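FOR IMMEDIATE RELEASE

Trirkow opens remote teaching bench in Ludville: operators show a two-armed robot small parts work, hand to hand

LUDVILLE, 2019-09-19. Trirkow today opened its remote teaching bench to outside customers. Two arms, two fingered hands, one board of small blue and white parts. An operator in the next room does the job through a pair of gloves and a headset, and the arms do the same job on the table at the same time. Every run is saved. The saved runs are what the robot learns from.

The company has logged 700 runs on the bench since January. Of those, 321 were kept for training. The rest were thrown out, mostly for dropped parts or an operator stopping halfway to scratch his nose (gloves on, so yes the arm goes too).

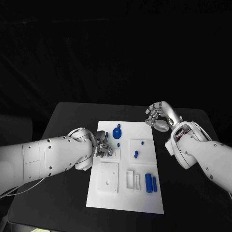
What is being offered

Bench time by the half day, with a Trirkow operator or with the customer's own people. Customers bring a task. Trirkow builds the board, sets the start positions and runs the sessions. Files go home with the customer, along with a short written log of what went wrong and when.

"People send us a ten page work instruction and it still leaves out how you turn your wrist," said Jairo Espinoza, who heads the teaching program. "So we'd rather have somebody just do it. Do it slow, do it again, do it a bit different. Thats the whole method."

Two ways to teach

Hand guiding is the older of the two. Motors go soft, the teacher takes hold of the forearm and walks it through the move. Good for big reaches, for setting a rest pose, for getting a new customer comfortable with the machine. Poor for fingers.

Remote control is for the fingers. The teacher's own hand closes, the robot's hand closes. New operators get around 47 minutes of practice before anything they do is saved, and most want more than that.

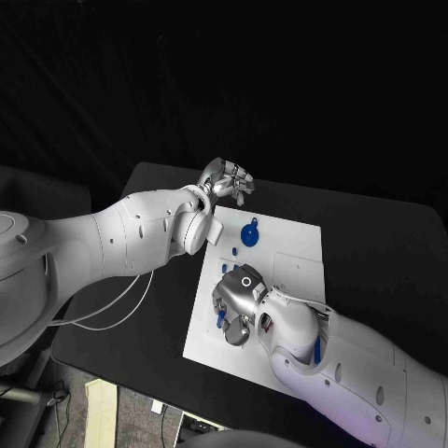
Part size was the main complaint from early customers, who said demos were always done with big foam cubes. The parts on the new boards are small on purpose. A blue peg standing on a white board gives the fingers very little to close on, and a hand coming down from the side can easily hide the next peg over from the operator's view. Operators are taught to lift clear and look before going in again. Those pauses stay in the recording. Evanthia Pappas, who trains the operators, wants them there.

"A clean fast run looks great and teaches the robot almost nothing about being unsure," Pappas said. "I tell people, if you need to look, look. If you miss, back off and try again, don't hide it."

One hand can wait while the other one works, and that waiting is taught as well. Early sessions had the idle arm drifting into the way because the operator had let an elbow drop. Operators now park the spare hand up and off to the side before starting a pick. 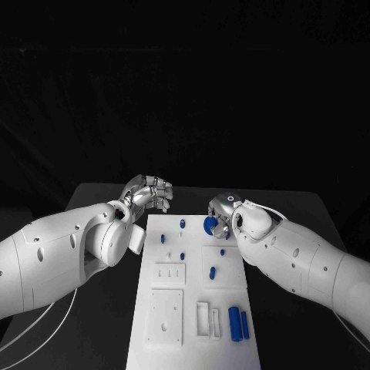
First paying customer is Betancur, the valve and fittings maker, which has booked 200 runs on a kit sorting task. Its own line staff will do the teaching, after training with Pappas. No robot background needed. Two of the best operators so far came from the packing floor.

Recordings are saved in the Jevix format, Trirkow's own, with arm position, finger position and head camera video on a single clock. A converter comes with it. Customers who want only the video can have only the video.

What it does not do

Trirkow is not promising a finished robot at the end of a booking. Some tasks need far more runs than a customer expects. Soft parts, bags and anything with a cable on it are still slow going and the company will say so at the first call. Force sensing at the fingertips is planned but not in the current setup, so the operator works by eye.

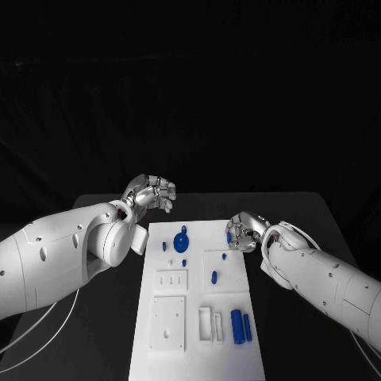

Booking and visits

Half day slots open now, mornings first. Visitors can watch from the operator room by arrangement. Closed shoes please. Sample recordings availble on request, allow a few days for the transfer.

About Trirkow

Trirkow builds teaching setups for two-armed robots and trains the people who run them. Based in Ludville.

Last updated: Thursday, 4:10 pm

Contact: Trirkow press desk, Ludville | Copyright Trirkow. All rights reserved. | Back to top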